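Keep the Counter Open

Aug 4, 2025

The town of Sisstead plans to close the walk-in counter at its municipal building in September. Residents who want to pay a water bill, ask about a permit or dispute a parking ticket will be sent to a website or a phone line. The town says this will save money. It probably will. I still think it is a mistake, and I think the town has measured the wrong thing.

The case for closing is simple. The counter is open 16 hours a week. According to the notice mailed to households, it handled 1420 visits last year, and the town would prefer those visits took place online. A form filled out on a phone costs very little to process. A person standing at a window takes up a clerk's time.

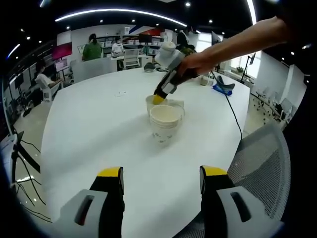 Rezende wrote in to say that the counter had been dying for years and that the town was only being frank about it. The hours were cut twice before this, Rezende pointed out, and a service that is open on three mornings and one afternoon will always look as if people don't want it.

I agree with the second half of that. When hours shrink, people with jobs stop coming. Then the count goes down, and the lower count is used to shrink the hours again. Any bus route or branch library can be closed this way. The numbers in the notice are accurate, as far as I know, but they describe a counter that most working people could not get to.

They also treat every visit as the same size. A man who drops off a check and leaves is one visit. A woman whose late husband's name is on the water account, and who has been told by the phone line to log in as him, is also one visit. The first can be moved to a website without much loss. The second can't, or not yet. The website has no page for her problem, and the phone menu offers her billing, new service or a leak.

Most of what a good clerk does falls in that second group. She knows that the fence permit and the tree permit are on separate forms and that you will need both on Huvel Street, where the sidewalk belongs to the county. She can look at a letter and tell you it is safe to ignore. None of this is written down anywhere a resident could find it.

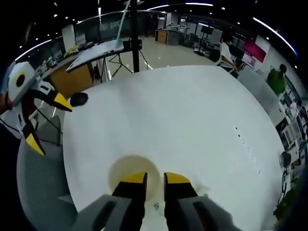

Supporters of the plan point to Paltside, which closed its own counter and put tablets in the library lobby. I have used the tablets. They work well enough for paying a bill. For anything else, you end up asking the librarian, who was never trained for it and isn't paid by the department you need. The work moved down the street to someone with less authority to do it. I would expect the same in Sisstead, and I would not expect it to show up in the savings.

I am not against the website. I pay my own bills on it and I would be annoyed to lose it. Many people who now come in for routine things would be glad to stay home, and the town should make that easy. Fix the password reset. Put the permit fees on one page. Let people upload a photo of a document without first turning it into some other kind of file. If those things were done, the line at the counter would be shorter, and the clerk would have more time for the people who need her.

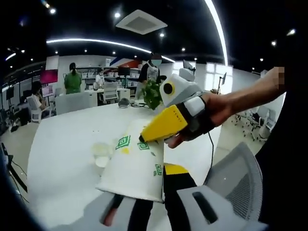
Would keeping the counter cost more than closing it?

It would, by the price of one part-time position, and I think the town should pay it.

The town spends money on plenty of things that few people use on a given day. The boat ramp is one. We keep it up because the people who need it have no other way to get a boat in the water.

What I would like to see is a trial. Keep the same weekly hours but move some of them to the evening, and run it that way for 11 months. Have the clerk note the reason for each visit, in a word or two. At the end, the council would know which errands had gone online and which had not, and it could decide with that list in front of it. The current plan goes to a vote without one.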